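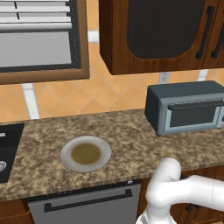

What does one demonstration in this set contain?

A single run of one kitchen task, driven from start to finish by a person at a remote controller, with the arm's joint positions and the gripper command saved at every step.

Ellow Kitchen Demos
Data card, updated 21 April 2026

Contents
465 demonstrations across 4 tasks, all recorded in simulation. 400 are for training. The rest are held out for testing and should stay that way if you plan to report results.

Recording
Operators steered the arm with a handheld controller. Each operator did 30 practice runs per task first, and those are not in the release. Pauses and corrections were left in. A run was dropped only if the simulator crashed or the operator pressed cancel.

Scenes
Counters, wall tile, cabinets and appliances change between layouts. Plate positions are drawn at random before each run.

Known problems
Oven door contact is too stiff in the Birov layouts.
Liquids are drawn as flat surfaces and do not spill.
Task text for the Yousafzai layouts uses "dish" and "plate" for the same object. This will be fixed in the May release.

License
Free for research use. For anything else, write to Provetti.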